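Drosano Board Butter, 200 g tin
Home > Kitchen > Wood Care > Board Butter

Drosano Board Butter
By Fasdale Kitchen Goods
In stock, ships from our Horgan workshop

We started making board butter because we were selling cutting boards and watching them come back to us looking miserable. A customer would bring in something they'd been given as a wedding present, pale and furry and dry as a biscuit, and ask whether it was done for. Hardly ever! Most of the time it wanted an evening's attention and something decent rubbed into it, and we'd send them home with a bit of whatever was in the pot on the workshop bench, in an old jam jar, with the instructions written on masking tape. Eventually there were more people asking for the jam jar than for the boards, so we bought some proper tins.

Drosano is a soft paste of food-grade mineral oil, beeswax and a little carnauba. The oil soaks in and the wax stays nearer the surface, where it helps water bead up and roll off instead of sitting there. It has no scent to speak of (the beeswax comes through faintly when you open the lid, a bit like a candle drawer) and no colour added. What it will do is deepen the colour that's already in the wood. Walnut goes a good strong chocolate, cherry and jarrah warm up, and maple turns from chalky to something closer to cream. If you love the very pale look of raw maple, try a patch on the underside first and see how you feel about it.

What's in it
Mineral oil (food grade), beeswax, carnauba wax. Because of the beeswax it isn't vegan. Our Drudis Board Oil is, and it's on the next page along.

We leave out walnut oil and other nut oils, for the sake of anybody cooking for a household with allergies, and we leave out olive and canola as well, which can go rancid in the grain and leave you with a smell that's a real nuisance to shift.

How to use it
Wash the board with warm water and a little dish soap, wipe it down, and stand it on edge overnight. Please don't skip the overnight part, even if it feels dry to your hand by teatime. Butter over damp wood traps the damp, and you'll get cloudy patches that need sanding out.

Scoop up a lump the size of a walnut with a clean cotton rag or your fingers, and work it in along the grain. Do the top, the underside and all the edges, including inside the handle hole or juice groove if there is one. The underside is what people forget, and a board fed on only one face is much more likely to cup. End grain drinks like a camel, so go back over it until it stops disappearing.

Leave it for 6 hours, or overnight again if you're the patient sort, then buff off whatever is left with a dry cloth. The board should feel smooth and silky. If it feels tacky you've left too much on, and a bit more elbow grease will fix it.

For a brand new or very thirsty board, do 4 coats over as many days. After that, once a month suits most kitchens that cook every night, and you can stretch it out if yours is more of a toast-and-cheese household. A few drops of water on the surface will tell you: if they bead, leave it be, and if they soak in and leave a dark spot, it's time.

Odd shapes and live edges
We get a lot of letters about serving boards with a natural or wavy edge. Use the same butter in the same way, but warm it a little first by standing the closed tin in a bowl of hot tap water, and put it on with a soft old toothbrush where the edge is uneven. Knots need a light hand. Wax builds up in them and goes grey with crumbs, and then you're there with a toothpick on a Sunday-roast sort of afternoon when you'd much sooner be sitting down.

If you keep several boards in different woods, one tin does the lot. Just use a fresh corner of the rag when you go from a dark board to a light one.

A few things we'd ask you not to do
No dishwashers, ever, for the board or the rag. Don't soak a board in the sink, and don't lean it up against the stove to hurry the drying along. Try not to leave it lying flat on stone while it's wet underneath, either. Marble and granite hold the moisture against the wood, and oil left under a freshly treated board can mark unsealed stone quite badly. Put a folded tea towel under it while you work.

Storage and shelf life
Keep the lid on and keep the tin somewhere cool. In a hot summer it may go runny, and in winter it may set hard enough to bend a teaspoon. Neither does any harm. Give it a stir, or a few minutes in warm water, and it will come good. We stamp the batch month on the base of each tin. The current one is October, and it will keep two years from then if you don't get water into it.

Sizes
200 g tin, item 933, enough for a good many ordinary boards
2000 g tub, for cafés, caterers and people who make their own boards

The tub is the same recipe. It comes with a wooden spatula, and we'll take the empty back at the Horgan counter and refill it at a reduced price.

Delivery and returns
Orders are packed by hand and posted in cardboard and paper. If a tin reaches you dented, the butter will be fine, but let us know anyway and we'll make it right. Unopened tins can be returned whenever you like. If you've opened it and don't get on with it, write and tell us what happened with your board before you send it back, as quite often it's a case of the overnight drying and we can talk you through it.

Page updated 7 April 2026
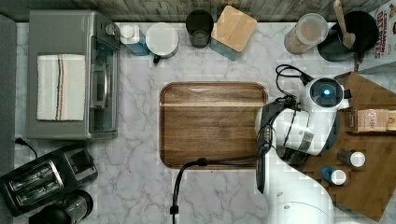 Elżbieta Czerwiński
Bought the small tin for an old maple board that had gone grey down the middle. I did the coats over a long weekend and the colour is lovely now, but the end grain was still soaking it up on the last day. Should I keep going, or is there a point where I ought to stop? I've got half a tin left and I'm happy to use it.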